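Minutes of the equipment planning meeting
Hirnedlow workshop, upstairs room, January
Start: 10.15 am

1. Minutes of the last meeting

Accepted with one correction. Under item 4 the freight from Trandon was written as included in the price. It is not included. The correction is made in the shared folder.

2. Two-arm bench: what we ask for in the next budget

The bench lead presented the request. It has three lines: a second pair of grippers, spare wrist servos, and cables of a better length. The present cables are long enough to lie on the work surface, and the wish is to have them guided along the arm. Trandon has a cable guide set in the catalogue, but it is not clear if it fits our arm model. To be asked before we order.

On the servos there was some discussion. The purchasing side asked why we need six spare units when only one failed in the last period. The answer was that delivery takes 28 working days and the bench stands still during this time. It was agreed to order three now and to look at the number again in the middle of the year.

The quote for the gripper parts from Bozkurt is $862 per pair, without tax. The alternative is to print the bodies in our own workshop and buy only the rods and the blocks. Printing is cheaper on paper, but the printer is already booked for other jobs until the end of March. The meeting did not decide. A comparison with the hours counted in is to be prepared for the next meeting.

3. Safety cover and floor space

Cosunance sent a drawing for a clear cover around the bench. The door opens to the wrong side for us, towards the shelving. They are asked to send it again with the door on the other side. The colour of the posts is not important and we should not pay extra for it.

The electrician can come before the cover is mounted, which is the better order. One more double outlet is needed on the wall side, and the emergency stop should be moved to the front.

4. Cable tie task and fingertips

This task is the reason for most of the gripper request, so it was taken separately. The work is to handle a small translucent zip tie at the rail of a square aluminium frame, with one gripper coming from each side. The tips have to meet nearly at the same point, and the pointed fingers we have now leave little room for error.

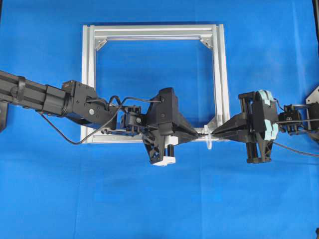
Two proposals were made for the fingertips. The first is a thin rubber layer glued on the present tips. The second is a new tip with a small groove for the strap. The rubber costs almost nothing and can be tried first. The grooved tip needs a drawing, and the design desk has no free time before February. Agreed: rubber first, and a line for the grooved tip stays in the budget in case it is needed.

It was also asked if we should buy a larger size of zip tie for the trials. The bench lead is against this — the customer uses the small size, and results with a larger one would not help us in the offer. The small size stays.

More extrusion and corner brackets are to be ordered together with the servos, to save one delivery fee.

5. Actions

Ask Trandon about the cable guide set and the freight price: purchasing.
Cost comparison, bought or printed gripper bodies: bench lead.
Return the drawing to Cosunance with the door side marked: facilities.
Rubber layer on one pair of tips, short report: bench lead.

6. Next meeting

In February, same room, same time. The budget sheet must be sent out before the meeting, so that everybody can read it.

Meeting closed at 11.40 am.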